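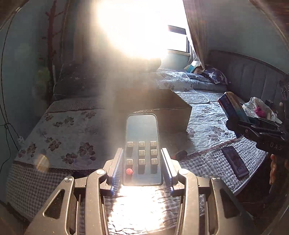

Lahlou
Writer and editor of this blog

Minar: The Heist Film as Bookkeeping

Most heist films spend their first hour on the plan and their last half hour on what went wrong with it. Minar reverses the order. The robbery is over 15 minutes in, the money is in a flour store behind a bakery, and the rest of the running time goes to dividing it.

The setting is Dirkia, a port town with one bank and a customs shed. Four dock clerks take the payroll on a night in August. They are not professionals, and the film is careful about what they would know. They know weights, shift changes and how a bill of lading is filled out. They don't know how to open a safe, so they take the cash while it is still in the truck.

The division is where the script gets technical. Each man has put in a different amount of risk and a different amount of his own money, and they try to settle it with a ledger. The second act is mostly four men at a table revising one page. One of them wants to be paid back for fuel first. Another argues that the driver's share should be fixed in advance, and he has a point. I would have cut one of these scenes, probably the second, which repeats the argument about the truck without moving it forward.

The direction is plain. Shots are long and mostly at seated eye level, and there is almost no music until the ferry sequence. The sound mix is less good. Dialogue in the bakery sits too low under the ovens, and I turned on the subtitles for that stretch even though I could follow the language.

The plot has one real hole. The serial numbers on the bills are mentioned early — a police officer reads them over the phone — and never come up again. In a film this concerned with paperwork, that is hard to overlook.

The last scene works. The ledger changes hands on the 1045 ferry, and the camera stays on the page long enough to read the final column and add it up. The total is 29 short. The men don't mention it.

Minar is better than Nirkik, the other port-town crime film I covered this year, which had a bigger robbery and much less interest in the people doing it. It is also shorter, with credits starting at one hour and 53 minutes. The disc has no extras apart from a trailer that gives away the ferry.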